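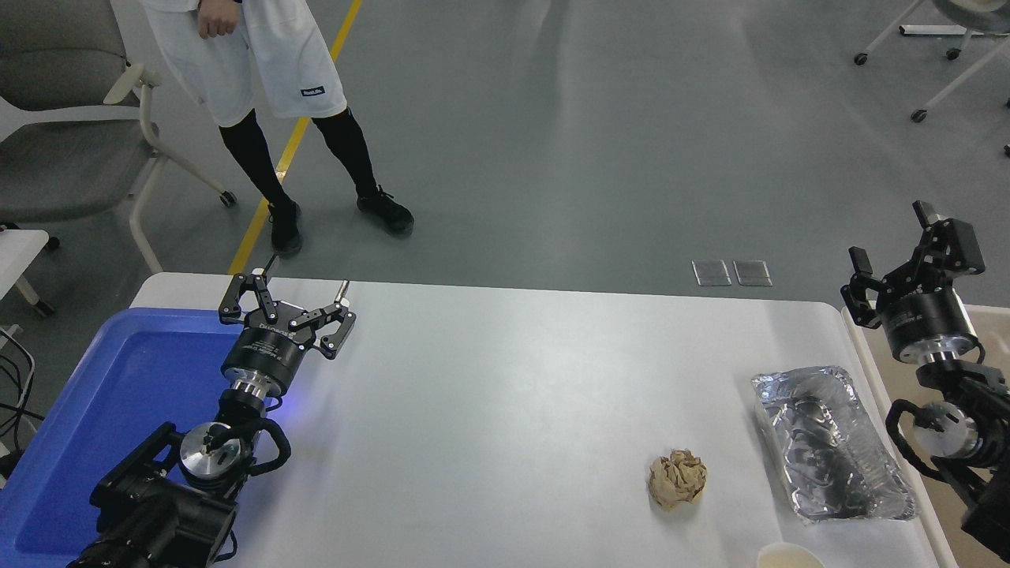
Kedir Tamiru writes that he has tried every cleaner in the store on his white work table, that the gray haze always comes back by Wednesday, and could I please just tell him which spray to buy.

How to Clean a White Tabletop (and What to Leave on the Shelf)

April
By Mekdes Ayele

Search this site Enter a word or phrase Go

I can't tell Kedir which spray to buy, and I'm suspicious of anyone who can. A gray haze that keeps coming back after cleaning is very often the cleaner itself. It dries, it stays a little sticky, dust and skin oil settle into it, and by the middle of the week the table looks worse than it did before you started. Then you spray it again. I can see why the people who sell spray are relaxed about this.

What follows is for white tables with a hard factory finish – painted, laminated or powder coated. If yours is stone or oiled wood, go find a page about that, and don't use any of this.

Start by getting the old stuff off

Clear the table completely. Lifting things up and wiping under them one at a time leaves a map of everything you own.

Fill a bowl with warm water and add a small squirt of plain dish soap. People always use too much. You want water that feels barely slick between your fingers, with hardly any foam. Wring out a cotton cloth or a microfiber cloth until it doesn't drip and wipe the whole top, working from the back edge toward you. Rinse the cloth often.

Now the part people skip: do the whole thing again with clean water and no soap. Then dry it with a towel. If the towel comes away gray, repeat the plain water. On a table that has been sprayed every day for a year you may need several rounds before the towel stays white, and you'll feel silly doing it.

I'd stop there and look at the table in daylight before doing anything else. Plenty of "stains" are gone at this point.

Marks that are still there

Go from mild to strong, and try each thing on the underside of an edge first. The label on the bottle will say safe for all surfaces. It doesn't know what your surface is.

Baking soda comes next. Mix it with a few drops of water into a paste, put it on the mark, and leave it for 2 minutes. Wipe with a damp cloth, lightly, in straight strokes. This works well on tea and coffee, fairly well on pencil, and in my experience does nothing at all to permanent marker, whatever the videos show.

For marker and ballpoint, put rubbing alcohol on a cotton pad and dab. Don't pour it on the table. Keep turning the pad to a clean side or you'll spread a nice pale blue cloud across your white table, and then you have a bigger mark than you began with. Open a window, keep it away from flames, and stop right away if any of the white comes off on the pad. Some painted finishes won't stand it.

Sticky residue from labels softens with a little cooking oil. Give it time, scrape with a plastic card, and wash the oil off with the soapy water.

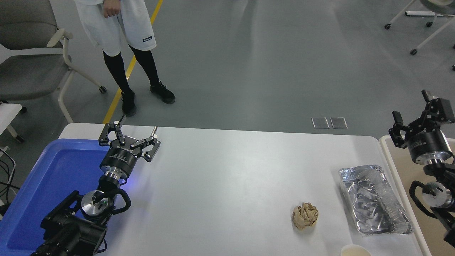

Tanvir Wijesinghe disagrees with nearly all of this and says a melamine sponge would take everything off in half the time, no paste, no alcohol, no waiting around.

It would, and I have one under the sink. I also know what it is. Those white sponges are a very fine abrasive, often compared to 3000-grit sandpaper, and they clean partly by rubbing away a thin layer of whatever you rub. On a matte top you can end up with a shiny patch. On a shiny top you can end up with a dull one. Once in a while, on one small mark, with hardly any pressure, fine. As a weekly habit I think it's a slow way to ruin a good table, and a dull, scratched top grabs dirt faster, so you reach for the sponge more.

Tanvir says his table looks great. I have only his word for that.

The sprays

I bought 2 of them for this page with my own money. Sodent is the one that promises a "protective shine." It does shine. Press a dry finger on the table the next morning and you can see the print, so I'd like to know what it's protecting. It came off with soap and water and a good deal of muttering.

Vedik Surface is better, mainly by being weaker. It smells of almost nothing and left very little behind. I couldn't tell the part I'd cleaned with it from the part I'd done with dish soap, and the dish soap was already in the house.

I didn't test anything with bleach. Bleach can turn some white plastics and paints yellow over time, and people will mix it with whatever else is in the bucket. Never combine it with ammonia, vinegar or rubbing alcohol.

Yellowing

This is where I'd lower your hopes. If the whole top has gone evenly yellow, and the spot where the lamp base used to sit is still white, the finish has changed color from light or heat. That can't be cleaned off. I've read plenty of pages recommending peroxide and sunshine for it. Ibsa Woldegiorgis tried that on an old Judberg desk and left it out for seven days under plastic wrap. The result was blotchy, in the shape of the wrinkles in the wrap. The desk is now in a garage.

If it bothers you, repaint it or cover it. Or leave it alone, which costs the least.

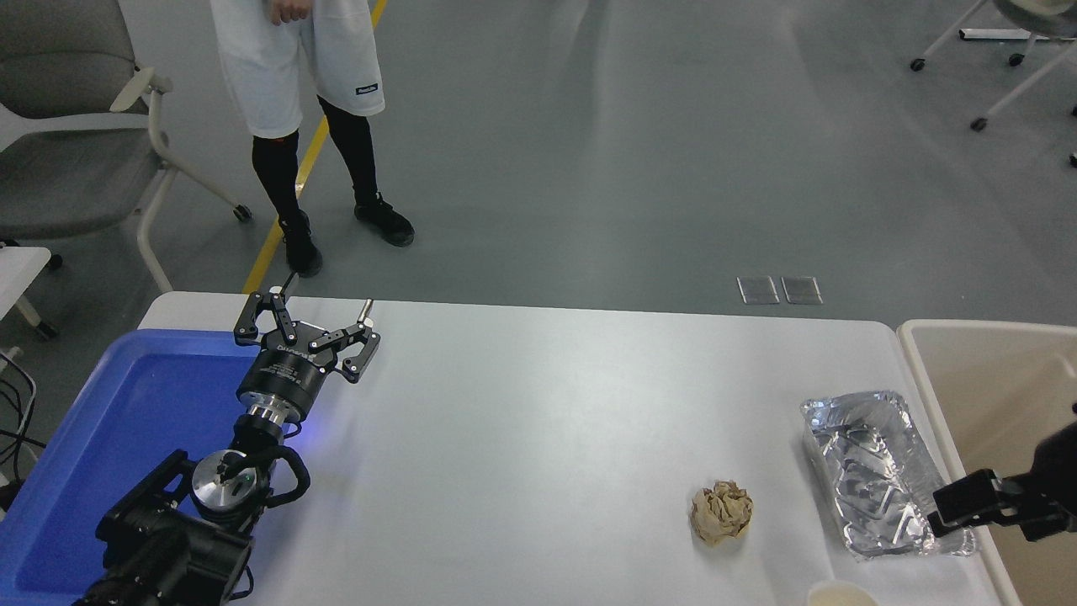
Keeping it white is duller work than getting it white. Dry dust first, with a dry cloth, before any water touches the top. Dust plus water makes a thin mud and you'll be pushing it around into the corners. Wipe spills when they happen. Coffee takes a while to settle in, but turmeric and hair dye hardly give you any time.

Put something under pots, glue and paint. A sheet of brown paper will do. I'm less keen on soft rubber mats, which can leave a faint brownish shadow on a white finish if they sit in one place for months. The same goes for the little rubber feet on lamps and speakers. Felt pads are cheap.

Newsprint and dark denim both rub off on white. I used to blame the pen cup.

As for how often, the Dijkstra leaflet that came with my own table says to wash it daily. I don't, and I doubt whoever wrote the leaflet does. A dry dust when it needs it and soap and water when the towel test comes up gray has been plenty. Kedir, start with the plain water, do it more times than seems reasonable, and write back if the haze is still there after a week with no spray.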